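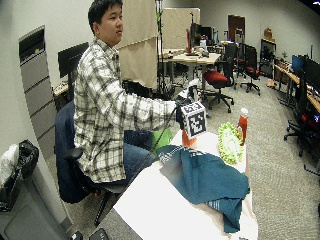 Staff forum – Shared Facilities – Tables and seating, Drarkthorpe office

facilities_desk
Colleagues are reminded that the white tables are to be cleared by 7 pm. Cloths, bottles and other small items should be returned to the store.

stisard_2nd_floor
Could cloths be exempted? They protect the surface, and a replacement top costs some 900 pounds.

r_ops
I disagree. A cloth left hanging over the front edge catches on chair arms.

facilities_desk
Noted. Cloths may remain until December, provided that they are folded.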